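3. Materials and Methods

3.1 Participants and setting

Households were recruited through notices placed in the Pruleo food cooperative and in two neighborhood newsletters. To be included, a household had to cook at home at least four evenings a week and had to buy most of its vegetables fresh. We enrolled 142 households. Of these, 17 left before the end of the study, most of them because of a move or a change in work hours. Their partial diaries were kept for the analysis of purchases but were left out of the analysis of waste.

The study ran for four weeks in August. Late summer was chosen because the price of local produce is low at that time and shoppers tend to buy more than they planned. This makes our figures hard to compare with winter studies, a point we return to in Section 5.

3.2 Food diary

Each household kept a paper diary. For every vegetable or fruit brought into the home, the main cook wrote down the date of purchase, the weight on the receipt or kitchen scale, where the item was stored, and what finally happened to it. Five outcomes were allowed: eaten, given away, fed to animals, composted, or put in the trash. Peels, cores, and stems removed in normal cooking were not treated as waste. In total the diaries held 3335 entries. Two readers coded the entries separately, and differences were settled by the first author, Akosua Kwofie.

Some entries could not be coded. The most common problem was a mixed dish, such as a stew, that was partly eaten and partly thrown out. In these cases we divided the loss among the ingredients by weight, following the cook's own recipe if one had been written down.

3.3 Sorting interview

At the end of the second week each main cook took part in a short interview on how produce is grouped in everyday thinking. We were interested in whether people sort by botanical type, by storage place, or by how soon the item must be used. The items were common ones sold at the cooperative, among them eggplant and chili pepper (Figure 2). Cooks were asked to group the items in any way that made sense to them and to explain the grouping in their own words. No time limit was set.

Figure 2. Eggplant, red chili pepper, and fruit on a white table with two plates.
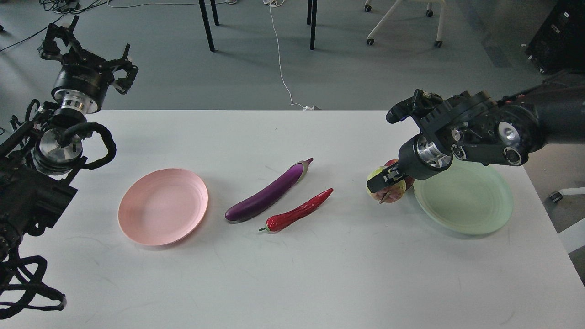

3.4 Analysis

Waste was expressed as the share of purchased weight that was composted or put in the trash. Purchases above 800 grams of a single item were marked as bulk purchases and examined separately. We compared bulk and ordinary purchases within the same household, so that differences in family size or income would not affect the result. Interview answers were grouped by theme by Nest Jenkins, who had not seen the diaries at that stage. The themes were then matched to the storage places recorded for each item.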